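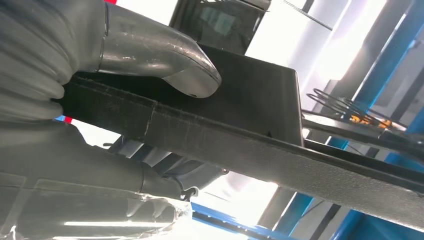 Deirdre Tully objects that last week's notes made cling film sound like glue, and she would like it on record that hers has never once stuck to a bowl. Fair enough. Let's start there.

Packaging and Everyday Materials
Week 4 handout: Wraps, Seals and the War on Scissors
2/4/22

1. Why wrap clings (when it does)

Thin plastic film holds on in two ways. Very soft films can press flat against a smooth surface, close enough for weak forces between molecules to add up. Films can also pick up static charge when you pull them off the roll. Static fades, faster in damp air, and a kitchen is a damp place.

Many wraps also have a tackifier added. Older wraps were often PVC or PVDC, both good clingers. A lot of what is sold for home use now is low-density polyethylene, which is stiffer about the whole business. Glass is smooth and film likes it. Many plastic bowls are scuffed, slightly greasy, or both. Deirdre, please report back on your bowls.

Film clings best of all to itself, as anyone knows who has tried to unfold a piece that touched its own corner. Two soft smooth surfaces, both willing. Throw it out and tear off another.

2. Seals

A heat seal is two layers of plastic melted together under pressure for a set time. Temperature, pressure and time are the three knobs. Turn one up and you can usually turn another down, within limits that the film will make clear to you by turning into a puddle.

Terms you need:

Peel seal: opens at the join. Yogurt lids, in theory.
Lock seal: stronger than the film around it, so the film tears first. Bags of chips that open all at once, over the couch.
Tear notch: the small cut that tells you where to start. It does not promise where you will finish.
Peel force: the pull needed to open a strip of known width. Always give the width or the number means nothing.

On the last point, half of you left the width off in Problem Set 2. I have stopped writing it in the margin and bought a stamp.

3. Worked problem

Ustholm makes a tray lid and tests two batches. Batch A needs a total force of 571 to open a set of strips, Batch B needs 556 for the same set, same widths, same units. The sales team calls B "the easy-open version." Is it?

Start with the difference, 15, which is under three percent of A. Now ask how much the strips vary within a single batch. The report is silent on this. If strips cut from one lid differ by more than three percent, and they very often do, the two batches may be the same lid with different stickers. Ask for the spread before you print the box.

4. For next time

Read the Skevlow case, 10 pages, skip the appendix. Bring one package that annoyed you, opened or unopened, washed if it held fish. Pádraig Mac Giolla has swapped presentation slots with Siobhán Breathnach, so he goes first.

The quiz is worth 60 points and covers sections 1 and 2. Scissors stay at home.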